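Products > Hand-Held Grippers > Rokico Two-Finger > Setup and Care

Rokico Two-Finger Hand-Held Gripper – Setup, Pads and Repair

Last updated: Jun 13, 2020

Print this page | E-mail this page

The Rokico is a hand-held gripper with two linked fingers, a squeeze handle and a camera mount on the body. It is sold singly or as a matched pair for two-handed work. The fingers carry the same linkage and the same pads as the Rokico arm-mounted version, so a task that works in the hand can be moved to the arm without changing the contact surfaces.

This page covers the hand-held unit only. For the arm-mounted version, see the separate sheet packed with the flange kit.

What comes in the case

One gripper body with linkage fitted. Two blue ridged pads, already mounted. Four spare pivot pins in a bag. One hex key. One tube of Nodemitz light grease. The camera and its clamp are ordered separately. Pair orders get two of everything except the grease.

Before first use

Take the gripper out of the case by the body, never by the fingers. Squeeze the handle all the way and let it go several times. The fingers should open and close together and meet along the full length of the pads. If one finger arrives ahead of the other, the cross link has shifted in shipping. Loosen the lock screw under the body, close the fingers by hand until the pads sit flat against each other, and tighten the screw again. A quarter turn past snug is enough.

Check the pins next. Each one should be flush with the link on both sides. A pin that stands proud will catch on cloth and cord, and will walk out further with use. Press it back with the flat end of the hex key. If it moves under thumb pressure alone, replace it.

Fit the camera clamp last. Set it so both pads show when the fingers are fully open and the tips stay in view when they close. Mark the clamp position with a paint pen. On a pair, set the left unit first and copy the mark to the right one.

Setting the closing force

The force screw is at the rear of the handle. It ships in the middle of its range, which suits boxes, cups, folded cloth and most kitchen items. Turn it out for light or loose goods. Beads, fine chain and thin bangles need it most of the way out, or the strand rolls off the ridges as the fingers close. Test on something cheap before going to the real item.

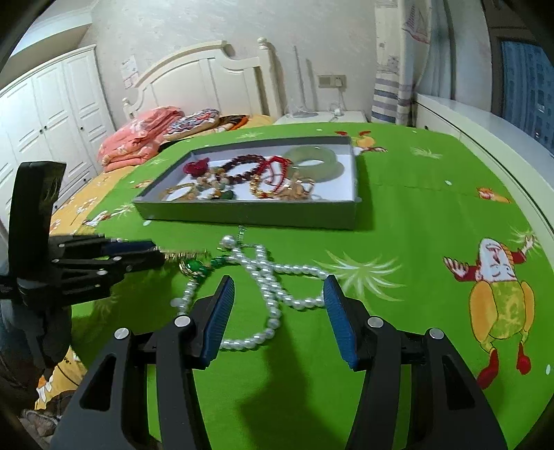 A buyer who runs a pair on small goods wrote to us that necklaces gave more trouble than anything else on the list, and that backing off the force screw only fixed half of it. The other half was pad wear at the tips. With fresh pads the beads stayed put at a lighter squeeze, and the same customer now changes both pads before any run on chain or beads and keeps the old ones for boxes and cloth. We have no objection to that. A pad with rounded ridges is still good for large, soft or flat-sided items.

Working surface for small items

Lay a cloth down. Beads and rings skate on a bare tabletop and the tips have nothing to press into. Any plain or printed cotton will do, as long as it lies flat and does not shed. Avoid terry and knits – the loops get into the lower joint.

Keep the two grippers of a pair from crossing low over the cloth. The links are wider than the tips, and an open gripper takes up more room than it seems to from behind the handle. If one unit is holding and the other is picking, bring the picking unit in from its own side.

Pads

Pads are held by two small screws through the back of the fingertip. Change them in pairs.

1. Lock the handle open.
2. Remove both screws from the first finger and slide the pad toward the tip.
3. Wipe the fingertip with a dry cloth. Old adhesive or lint under the pad will tilt it.
4. Slide the new pad on with the ridges facing the other finger. Start both screws before tightening either.
5. Repeat on the second finger, then close slowly and look for a gap along the pads.

If there is a gap at the tip only, the pads are seated wrong. If there is a gap at the heel only, go back to the cross link adjustment above.

Wash pads in warm water with dish soap and let them dry before refitting. Do not use alcohol or any solvent cleaner. It hardens the surface and the pad will look fine and grip badly. Silicone spray is also out.

Regular care

Every 24 hours of use: wipe down the links, pull lint and hair from the lower joint with tweezers, and check the clamp against the paint mark.

Every 50 hours: put one small drop of grease on each pin and work the handle to spread it. Wipe off anything that comes out. Grease on a pad means the pad has to be washed.

Every 200 hours: replace all pins on the moving links. They may still look good. Wear shows up as side play at the tips before it shows on the pin itself.

Common faults

Fingers do not open all the way. Usually thread or hair wound around the lower joint. Clear it before touching the return spring. If the joint is clean, the spring has come off its post – remove the side cover and hook it back on.

One finger lags. Cross link loose, or a dry pin on the slow side. Grease first, adjust second.

Tips cross instead of meeting. A link is bent, most often from a drop. Links cannot be straightened. Order a link set and replace both sides.

Clicking when squeezed. Force screw backed out too far. Turn it in until the click stops.

Camera view drifts during the day. Clamp screw loose, or the clamp was fitted over grease. Clean the seat, refit to the mark.

Parts and returns

Pads, pins, link sets and springs are kept in stock at Pistano and at the Cruickshank counter. Pad sets made before last September have a slightly narrower screw spacing and do not fit current fingertips. Check the back of the pad for a small notch; notched pads are the current type.

Units sent in for repair should come with the pads on and the camera off. Put the serial number on the outside of the box. Repair covers the body, handle and linkage. Pads and pins are wear parts and are charged at list price.

Print this page | E-mail this page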